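Looking After Lodge Regalia at Home
5 minute read

I love the week before an installation meeting! Out come the apron, the collar and the white gloves, and the whole house gets to smell of shoe polish. I have been packing the same case for 21 years now, and most of what follows I learned by ruining something first.

Start with the apron. Lambskin hates water, so leave the wet cloth in the kitchen. A plain white eraser, the soft kind kids use for drawing, lifts gray marks beautifully if you work in small circles and brush off the crumbs as you go. Old yellowing won't shift, and I'd leave it alone – my grandfather's apron is the color of weak tea and I wouldn't have it any other way.

Store it flat. If your case is too short (mine was, for years), roll the apron loosely around a cardboard tube covered in acid-free tissue, face outward. Folding it along the same line after every meeting will crack the leather sooner than you'd think.

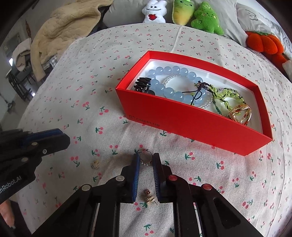

Collars are easier. Hang them over a wide padded hanger and let the point drop naturally. If the ribbon has a crease, lay a dry cotton handkerchief over it and use the iron on its lowest setting, lifting and pressing so you don't drag it. Take the jewel off first! I once left a hot mark in the shape of a square and compasses on pale blue moire, and Liam Daly still brings it up at dinner.

For the metal parts, find out what you have before you polish. Solid silver will take a silver cloth happily. Gilt and plated pieces won't stand much rubbing at all, and a soft dry makeup brush is plenty. Enamel gets the brush too, never a dip. Keep every small pin and clasp in a lidded tin while you work, and put a towel down under your hands so anything you drop stays put. 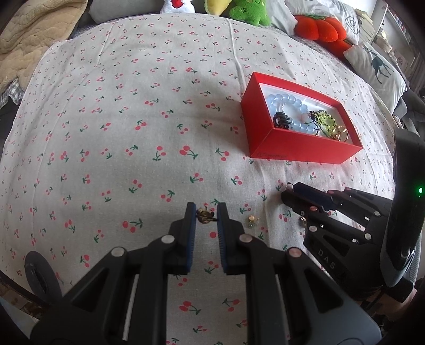
Now, gloves. White cotton ones go in a bowl of cool water with a spoonful of oxygen bleach for 20 minutes, then a rinse, then dry flat with the fingers pulled straight. Wash them in pairs and clip each pair together with a clothespin. I keep 4 pairs going at once, which sounds like a lot until you've lent two of them out in the parking lot.

Last thing is the case itself. Empty it completely once a year – I do mine in April – and shake out the lint, wipe the lining with a barely damp cloth, and leave it open overnight. A cedar block in the corner keeps moths off the wool, and a fresh sachet of silica gel does wonders if you store it in a basement.

Related tips
Getting candle wax out of a banquet cloth
Black shoes: a mirror shine in one evening
How to press a dinner jacket without making it shiny
Framing an old lodge certificate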